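Drestia : rangement et inventaire d'une petite bibliothèque

Fiche du jeu de données, version 3

Présentation

Drestia rassemble des photographies et des notices sur les livres de la salle de lecture de Prirnholm, prises pendant leur tri et leur remise en rayon. Le fonds compte quelque 1000 volumes, surtout des livres de poche et des brochés, avec quelques albums pour enfants et des dictionnaires. Les notices ont été rédigées par Odair Miranda à partir de l'ancien fichier papier, puis relues livre en main.

La première version ne couvrait que les romans en portugais et en français. La deuxième a ajouté les documentaires. Celle-ci intègre les littératures d'Asie, restées longtemps en cartons faute de lecteurs capables de transcrire les titres.

Contenu du dépôt

notices/ : un fichier texte par livre
photos/ : les vues, classées par rayon
rayons.csv : la liste des rayons et leur ordre
corrections.txt : les erreurs signalées et leur état

Champs d'une notice

titre : tel qu'il figure sur la couverture, dans l'écriture d'origine
titre_fr : le titre français d'usage, s'il existe
langue : celle du texte, pas celle de la couverture
reliure : poche, broché, cartonné ou agrafé
couleur : couleur dominante de la couverture
épaisseur : mince, moyen ou épais
état : de 1 (à réparer) à 5 (comme neuf)
rayon : code à 4 caractères

Le champ « couleur » vient d'une habitude de la salle. Beaucoup de gens demandent « le gros livre bleu » sans connaître le titre, et l'ancien fichier ne permettait pas de répondre. On note une seule couleur, celle du fond. Les bandeaux et les vignettes ne comptent pas.

Déroulement du tri

Les livres sont sortis du rayon par petites piles et posés sur la table. Chacun est dépoussiéré au chiffon sec, tranche de tête d'abord, puis comparé à sa fiche. Les volumes notés 1 ou 2 partent dans le carton de réparation. Les autres reçoivent leur code de rayon au crayon, à l'intérieur du deuxième plat. Pas de stylo, pas d'étiquette collée sur le dos.

Les photographies ne suivent pas de mise en place fixe. Un livre peut être droit, de biais ou dépasser de l'image. Le titre n'est donc pas toujours lisible en entier, et la notice fait foi en cas de doute.

Titres en écriture chinoise

Les titres sont saisis en caractères, sans transcription obligatoire. Pour les classiques, titre_fr reprend le titre le plus courant en français ; 西游记 est ainsi enregistré sous « La Pérégrination vers l'Ouest », avec un renvoi depuis « Le Voyage en Occident ». On recopie la forme imprimée sur la couverture, simplifiée ou traditionnelle, sans la convertir.

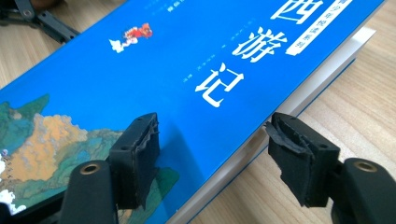
Les mentions d'auteur et d'éditeur en petits caractères ne sont saisies que si elles ont été relues sur la page de titre. Quand elles manquent, le champ reste vide et ne doit pas être complété à partir d'un catalogue extérieur : plusieurs éditions d'un même texte circulent, et on a déjà attribué par erreur deux romans à la collection Drornach.

Limites connues

L'état est apprécié à l'œil par une seule personne. Les notes 3 et 4 sont difficiles à départager et il vaut mieux les regrouper. Les couleurs proches (bleu et turquoise, brun et ocre) ont été notées de façon inégale dans la première version. Les livres empruntés au moment du tri n'ont pas de photographie. Le legs Macedo, encore en caisses, n'est pas inclus.

Corrections

Indiquer le nom du fichier, le champ concerné et la valeur proposée dans corrections.txt. Les corrections de titres en chinois, japonais ou coréen sont vérifiées sur le livre avant d'être reportées, ce qui peut prendre quelques semaines. La prochaine relève du fichier est prévue en mai.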